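Battery swaps with a benchtop arm: setting up the job

September 17, 2023

This page follows on from the April write-up on mounting the arm. It assumes yours is bolted down, homed and talking to the laptop. The job is to load an AA cell into a small battery-powered device using a two-finger gripper and a wrist camera.

What you need

A desktop arm with a parallel gripper
A wrist camera
A small device that takes AA cells, lid off
Spare AA cells
A soft cloth and a roll of masking tape

I run the Numberg controller in the shared workshop at Thepsuriya. Carmela Costa has the same job going at home on the Janeo board, and the steps are the same apart from the menu names.

Step 1. Set the work height

Jog the arm down until the fingertips just touch a sheet of paper on the work surface, then back off until the paper slides. Save that as your floor. Mine came out at 19 mm below the arm's zero. Do this again any time you move the base – even a small shift will throw it out.

Step 2. Set the grip

Cells are smooth and will roll. Start with the grip force at 144 on the controller scale and work up in small steps. I settled on 162. Going higher made the motor run warm and didn't hold the cell any better.

Step 3. Teach the approach

Bring the gripper in with the fingers either side of the cell, along its length. Close, lift, and pause before you travel. Siriporn Boonyarit uses a longer pause than I do and gets fewer drops, so try both.

Step 4. Check the view over the device

Move to the hover position above the open battery compartment and look at the wrist camera feed. You want both fingertips and the compartment visible together. In my view the pink housing sits at an angle with a Nanfu cell in the compartment, and the other AA is lying on the stone up and to the right. Watch for glare on glossy plastic. Turn the lamp if it falls on the part you're aiming at.
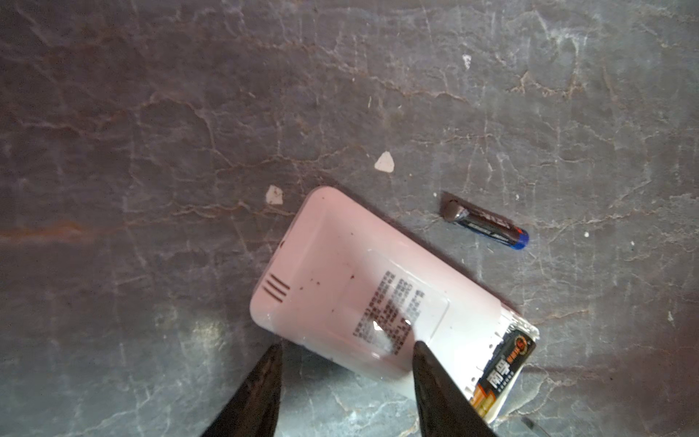
Step 5. Seat the cell

Lower the negative end against the spring first, at a slight angle, then press the positive end down with one closed fingertip. Keep the speed low for the last part of the move. If the cell springs back out, shift the press point toward the positive end and run it again.

Save the routine under its own name before you change anything else. Mine is job 667.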